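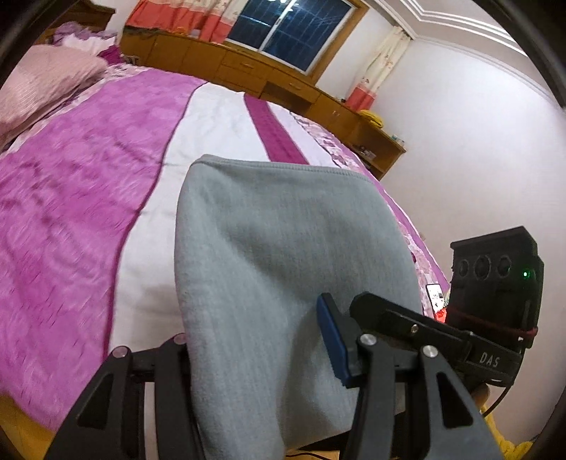 帆走調査船「アルヌターノ」沿岸航海 乗船研修員および調査補助員の募集について

ヴァストフ海洋教育機構
航海事業部

募集要項 目次
一 趣旨
二 航海の概要
三 募集区分および人員
四 応募資格
五 研修および業務の内容
六 船内での生活
七 費用および待遇
八 健康および安全
九 応募方法
十 選考
十一 採択後の手続き
十二 データおよび成果の取扱い
十三 個人情報の取扱い
十四 照会の多い事項
十五 問い合わせ

一 趣旨

ヴァストフ海洋教育機構(以下「当機構」という。)は、帆走調査船「アルヌターノ」(以下「本船」という。)による沿岸航海を実施するにあたり、乗船研修員および調査補助員を募集します。

本航海は、モンティ港からトルトネス港に至る沿岸域において、表層の動物プランクトンおよび漂流物の分布を連続的に記録し、あわせて海上における観測作業と帆船の運航に関する基礎的な研修を行うものです。観測計画は当機構の首席研究員マルジャン・ソルタニが統括し、船舶の運航は船長がこれを統括します。

本航海でいう研修とは、乗組員とともに当直に立ち、観測機器の投入と揚収に加わり、得られた試料を船内の実験室で処理する一連の作業を指します。乗船研修員は乗客として扱われません。応募を検討される方は、第五項および第六項を特によくお読みください。

二 航海の概要

航海名称
沿岸表層観測航海

使用船舶
帆走調査船「アルヌターノ」(二本マスト、補助機関付)

航路
モンティ港を出港し、沿岸の観測点を順次経由してトルトネス港に入港する。計画航程は799海里とする。

時期
四月上旬にモンティ港にて乗船し、四月下旬にトルトネス港にて下船する予定です。乗船日および下船日は、採択者に対して個別に通知します。

寄港
途中の寄港は原則として予定していません。荒天の避泊または補給のために入港する場合がありますが、その際の上陸の可否は船長が判断します。

航路、観測点の順序および入港時刻は、気象および海象により変更されることがあります。帆走を主とする航海の性質上、下船日が前後する可能性がありますので、下船後の予定には余裕を設けてください。下船の遅延に伴う交通機関の変更手数料、宿泊費その他の損失について、当機構は補償を行いません。

三 募集区分および人員

(1)乗船研修員 11名

海洋学、水産学、地理学、教育学、船舶運航その他の分野に関心を有し、全行程に参加できる方を対象とします。専攻および職業は問いません。過去の航海では、大学生のほか、学校教員、博物館職員、製図技術者、看護師などが参加しています。

(2)調査補助員 2名

試料の処理および観測記録の管理を担当する有給の職です。首席研究員の指示のもとで実験室の日常業務を行い、乗船研修員に対する作業手順の説明を補助します。雇用は有期とし、期間は乗船前の準備作業から下船後の試料引渡しまでとします。

両区分への併願を認めます。併願する場合は、応募用紙の所定欄にその旨を記入し、希望の順位を示してください。調査補助員として採択されなかった併願者は、乗船研修員の選考において不利に扱われることはありません。

四 応募資格

両区分に共通する資格は次のとおりです。

・乗船日において成年に達していること。
・全行程に参加できること。途中の乗船および下船は認めません。
・乗船前にモンティで行う事前講習に出席できること。
・着衣のまま水に入り、浮いた状態を保ち、自力で一定の距離を泳ぐことができること。泳力は事前講習の際に確認します。
・当機構が指定する様式の健康診断書を提出できること。
・船内の共通語である英語により、作業上の指示を理解し、復唱できること。なお、講習資料は日本語でも用意します。
・航海の全期間に有効な旅券を所持していること。

調査補助員については、上記に加えて次の要件を満たすことを求めます。

・生物学、海洋学または関連分野の課程を修了していること、またはこれと同等の実務経験を有すること。
・実体顕微鏡を用いた試料の選別作業の経験があること。
・表計算ソフトウェアによる記録の作成および点検に習熟していること。

次の経験は調査補助員の選考において考慮しますが、必須とはしません。

・調査船、漁船、練習船等における乗船経験
・曳航式ネットまたは採水器の取扱い経験
・ホルマリンおよびエタノールを用いた試料固定の経験
・初学者に対する実験または実習の指導経験

帆走の経験は、いずれの区分においても要件としません。

五 研修および業務の内容

(1)事前講習

乗船に先立ち、当機構のモンティ事務所において事前講習を行います。講習は毎日午前八時に開始します。内容は、船内の安全規則、救命胴衣および安全帯の着用法、基本的な結索、索具の名称、海図の読み方、観測の目的と手順、試料瓶の表示方法などです。航海中に船内で行う講義と合わせた座学の時間は、ほぼ50時間となります。

事前講習の一部を欠席した方は、理由のいかんを問わず乗船できません。

(2)当直

乗船者は三つの当直班に分かれ、昼夜を通じて交代で当直に就きます。各班は、航海士一名、観測担当者一名、甲板員および乗船研修員で構成されます。当直中の役割は、操舵、見張り、船内巡視、機関室の点検補助、実験室作業、調理室の補助とし、同一当直の中でも順に交代します。

操舵に就いた者は、針路の指示を受けた際に必ず復唱し、次の者に交代するときは現在の針路および風の状況を口頭で引き継いでください。見張りは船首にて行います。夜間の見張り中に灯火を視認した場合は、その方位と色を直ちに当直航海士に報告します。船内巡視では、ビルジの水位、実験室の冷蔵庫の温度、厨房の火気、甲板上の固縛の状態を所定の用紙に記入します。

航海の後半には、乗船研修員が航海士の監督のもとで当直の指揮を代行する期間を設けます。代行する者は、帆の調整の指示、観測点への到着時刻の見積り、観測担当者との調整を行います。経験の浅い方も順番に担当しますので、航海の前半から各号令の意味を確認しておいてください。

(3)観測

観測は原則として一日に二回、昼と夜に行います。主な内容は次のとおりです。

・ニューストンネットの曳網
海面に浮遊する生物および漂流物を採集します。曳網中は船速を落とし、網口が海面を正しく切っているかを舷側から確認します。曳網の開始時と終了時には、時刻、位置、風向、風速、波高および船速を記録します。

・水温および塩分の鉛直測定
指定の観測点において船を漂泊させ、測定器をワイヤで降下させます。ウインチの操作は有資格の乗組員が行い、乗船研修員は繰出し長の読上げ、振れ止め索の保持および記録を担当します。

・表層採水
バケツ採水および船底取水口からの採水を行います。取水口からの採水では、配管内の水を十分に流してから試料瓶を共洗いしてください。

・海鳥および海獣の目視
日中の当直のうち定められた時間帯に行います。種の同定に確信が持てない場合は、上位の分類群名で記録します。推測による種名の記入は認めません。

(4)試料の処理

採集した試料は、揚収後速やかに実験室で処理します。網の内側を海水で洗い流し、試料をコッドエンドに集めたのち、目合いの異なるふるいで分けます。肉眼で識別できる漂流物はピンセットで取り出し、形状および色により分類して乾燥皿に移します。残る試料は容積を測定し、一部を顕微鏡で計数したうえで固定または冷蔵します。

夜間の曳網で得た試料の計数は、深夜の当直に重なることが多くなります。船の動揺がある状態で顕微鏡を使用する作業は、体調への負担が小さくありません。気分がすぐれない場合は作業を中断し、当直の観測担当者に申し出てください。計数の途中で交代するときは、数えた範囲と数値を用紙に記入し、署名のうえ引き継ぎます。

(5)個別課題

乗船研修員は、航海中に取り組む課題を一つ選び、航海の終盤に船内で発表を行います。課題は観測データを用いたものに限りません。これまでに、当直交代時の申し送りの記録方法、沿岸の地名の由来、帆の摩耗箇所の調査、船内の水使用量の推移などが取り上げられました。発表は一人または二人一組で行い、形式は自由とします。

(6)調査補助員の業務

調査補助員は、当直班に加わるほか、次の業務を担当します。

・試薬、試料瓶、ろ紙等の在庫管理
・観測記録用紙の点検および電子記録への入力
・冷蔵および冷凍試料の温度記録
・実験室の清掃計画の作成と実施の確認
・廃液の保管および下船時の引渡し
・乗船研修員に対する計数作業の指導
・首席研究員が作成する航海報告の資料整理

記録に誤りを認めた場合は、元の記載を消去せず、訂正線を引いて訂正者の署名を付してください。電子記録の修正についても、修正前の値を残すものとします。

六 船内での生活

居室は相部屋で、各自に寝台一つと小型の物入れが割り当てられます。寝台にはカーテンおよび落下防止の布が備えられています。三つの当直班の生活時間が異なるため、居住区画では時刻にかかわらず静粛を保ち、照明は赤色灯または手元灯に限って使用してください。

食事は一日三回、当直に合わせて二交代で提供します。このほか、夜間当直者のために軽食を用意します。食物アレルギーおよび宗教上または信条上の食事の制限については、応募用紙に記入してください。可能な範囲で対応しますが、補給の制約により、提供できる内容が限られることがあります。

真水は船内の造水装置により供給しますが、使用には制限があります。シャワーの使用は当直班ごとに割り当て、洗濯機の個人使用は認めません。下着および肌着は手洗いが可能なものをお持ちください。

船は航行中、常に動揺します。寝台、食卓および通路では、手すりの位置をあらかじめ確認し、片手を空けて移動してください。私物は各自で固縛し、特に瓶、工具および電子機器を棚の上に置いたままにしないでください。乗船後しばらくの間は、睡眠が浅くなる、食欲が落ちる、物音が気になるといった状態が多くの乗船者にみられます。当直の勤務に支障がある場合は、班の航海士に相談してください。

船内には乗船者が個人で利用できる通信回線はありません。緊急の連絡は当機構の航海事業部を通じて本船に伝達します。沿岸に近い海域では携帯電話の電波が届くことがありますが、当直中および観測作業中の使用は禁止します。

船内での飲酒は禁止します。喫煙は、停泊中を含め全区画で禁止します。

携行品

・防水の上着およびズボン
・滑りにくい靴底の甲板靴、予備の靴
・防寒用の中間着、帽子、手袋
・薄手の寝袋または寝具用の敷布
・赤色光に切り替えられる頭部装着灯と予備電池
・留め具付きの水筒
・常備薬(航海日数に予備を加えた量)
・筆記具および耐水性のある手帳
・日焼け止めおよび偏光眼鏡

荷物は折り畳める布製の袋にまとめてください。硬質の旅行鞄は収納場所がないため、船内に持ち込めません。救命胴衣、安全帯および観測用の手袋は当機構が貸与します。刃物は、紐で身体に固定できる作業用のものに限り、乗船時に船長の確認を受けてください。

七 費用および待遇

(1)乗船研修員

研修費、船内での食費および事前講習期間中の宿泊費は当機構が負担します。モンティまでの往路およびトルトネスからの復路の交通費、健康診断の費用、旅券および査証の取得費用、携行品の購入費は、参加者の負担とします。報酬は支給しません。

交通費の負担が参加の妨げとなる方には、選考のうえ旅費の一部を補助する制度があります。希望する方は応募用紙の該当欄に記入し、事情を簡潔に記した書面を添付してください。補助の希望の有無は、乗船の選考には影響しません。選考担当者には、補助希望欄を除いた書類を配付します。

(2)調査補助員

給与は当機構の給与規程に基づき、経験を考慮して決定します。このほか乗船手当を支給し、モンティまでの往路およびトルトネスからの復路の交通費を当機構が負担します。船内での食費は徴収しません。事前講習、乗船前の機材搬入および下船後の試料引渡しに要する日は、いずれも勤務日として取り扱います。社会保険等の適用については、採択時に書面で説明します。

八 健康および安全

乗船中の医療は、医療講習を修了した航海士が応急処置を行い、必要に応じて陸上の医師の助言を無線により受ける体制をとっています。本船に医師は乗船しません。沿岸航海ではありますが、医療機関への搬送に長時間を要する場合があります。

持病のある方、継続して薬を服用している方、過去に重い船酔いを経験した方は、健康調査票にその内容を具体的に記入してください。記載内容をもって一律に不採択とすることはありません。必要があると認めるときは、当機構の産業医が面談を行い、船内での役割の調整を含めて検討します。

船酔いの薬は、乗船前に陸上で一度服用し、眠気等の副作用を確かめておくことを勧めます。

高所作業への参加は任意です。マストに登る作業は、所定の講習を修了し、かつ本人が希望する場合に限り、船長の許可を得て行います。参加しないことによって評価上の不利益が生じることはありません。

甲板上では、夜間および荒天時に安全帯の着用を義務づけます。船長および当直航海士の安全に関する指示には、直ちに従ってください。指示に繰り返し従わない者については、船長が当直および観測作業への参加を停止し、最寄りの港で下船を命じることがあります。

乗船者相互の嫌がらせ、差別的な言動および性的な嫌がらせは、これを禁止します。相談は、船長、首席研究員または当機構の相談窓口のいずれに対しても行うことができます。船内から窓口へ連絡するための封緘書式を居住区画に備えています。

乗船者は全員、当機構が契約する傷害保険の対象となります。私物の破損および紛失は保険の対象外です。

九 応募方法

提出書類は次のとおりです。

・応募用紙(当機構の所定様式)
・履歴書(様式自由)
・志望理由書
・推薦者一名の氏名および連絡先
・健康調査票(封をして提出すること)
・修了証明書または実務経験を示す書類(調査補助員の応募者のみ)

志望理由書には、本航海に参加を希望する理由のほか、共同生活または共同作業において困難が生じた経験と、その際にとった行動を記してください。海に関する経験の有無は評価の対象ではありません。他者が代筆した文章は受理しません。

推薦者は、応募者とともに働いた、または応募者を指導した経験のある方とし、親族は認めません。推薦状の提出は不要です。書類選考を通過した応募者について、当機構から推薦者に直接連絡します。

書類は郵送または当機構の応募受付窓口への持参により提出してください。受付窓口の取扱時間は午前九時から午後四時までです。締切日は応募用紙の表面に記載しています。締切日の午後四時までに到着したものを有効とし、消印による判断は行いません。提出された書類は返却しません。

十 選考

選考は書類審査および面接により行います。面接は当機構のモンティ事務所、または映像通話により実施し、首席研究員、航海士および教育担当職員が出席します。調査補助員の応募者には、面接に先立ち、試料の写真を用いた計数および記録作成の課題を課します。

乗船研修員の選考では、当直班を構成する者の経験および専門が偏らないよう配慮します。このため、個々の応募者の評価の順位と採否が一致しないことがあります。選考の経過および採否の理由に関する照会には応じません。

結果は、応募者全員に書面で通知します。欠員が生じた場合に備えて補欠者を定め、該当者にはその旨を併せて通知します。補欠者への繰上げの連絡は、乗船の直前になることがあります。

十一 採択後の手続き

採択の通知を受けた方は、通知書に記載された期限までに、参加承諾書、健康診断書、旅券の写し、緊急連絡先届および保険関係書類を提出してください。期限までに提出がない場合は、辞退とみなします。

採択者には、船内規則、索具名称の一覧、観測手順書および居室配置図を送付します。索具名称については、事前講習の初日に確認を行いますので、一通り目を通しておいてください。

やむを得ず辞退する場合は、判明した時点で直ちに航海事業部へ連絡してください。

天候、船体または機関の不具合その他の事由により、当機構が航海を中止または延期することがあります。この場合、当機構は採択者に速やかに通知し、既に支払われた交通費のうち払戻しを受けられない額について、規程の範囲で補填します。

十二 データおよび成果の取扱い

本航海で得られた観測データは当機構に帰属し、品質の確認を経て公開します。乗船研修員および調査補助員は、公開前のデータを個別課題または学業のために利用することができますが、外部での発表に先立ち、首席研究員の承認を得るものとします。

航海報告には、観測に従事した乗船者全員の氏名を掲載します。掲載を希望しない方は、下船までに申し出てください。

船内で撮影した写真および映像を公表する場合は、写っている者の同意を得てください。航海中の日誌は乗船者が交代で執筆し、下船後に当機構の広報資料に掲載します。執筆は一人一回以上とし、掲載前に本人が校正を行います。

十三 個人情報の取扱い

応募書類に記載された個人情報は、選考、採択後の手続きおよび乗船中の安全管理の目的に限って使用します。健康調査票は産業医および船長のみが閲覧し、不採択者の分は選考終了後に裁断処分します。

十四 照会の多い事項

所属先への提出用の証明書について
全行程を修了した乗船研修員には修了証を交付します。学校の単位認定に必要な時間数の証明は、下船後に申請してください。海技資格に係る乗船履歴としての証明は行いません。

友人との同時応募について
応募は個人単位で受け付けます。同時に採択された場合も、同じ当直班に配置することは約束できません。

眼鏡およびコンタクトレンズについて
いずれも使用できます。予備の眼鏡を必ず一つ携行し、落下防止の紐を付けてください。

楽器の持込みについて
寝台の物入れに収まる大きさのものに限り認めます。演奏できる時間帯は船内で定めます。

下船後の宿泊について
トルトネスでの宿泊は各自で手配してください。入港が夜間となった場合は、翌朝まで船内に宿泊できます。

過去の参加者の再応募について
再応募は可能ですが、同程度の評価であるときは初めての応募者を優先します。調査補助員についてはこの限りではありません。

家族の見送りについて
出港当日、岸壁への立入りは港湾管理者の指示する区域に限られます。船内の見学は行いません。

十五 問い合わせ

ヴァストフ海洋教育機構 航海事業部
乗船者募集担当(モンティ事務所内)

観測内容に関する質問は、募集担当を経由して首席研究員マルジャン・ソルタニに取り次ぎます。研究員および船長に対する直接の連絡はご遠慮ください。電話による照会は午前十時から正午までの間に受け付けます。応募用紙および健康調査票の様式は、モンティ事務所およびトルトネス連絡所の窓口で配付しているほか、返信用封筒を同封のうえ郵便により請求することができます。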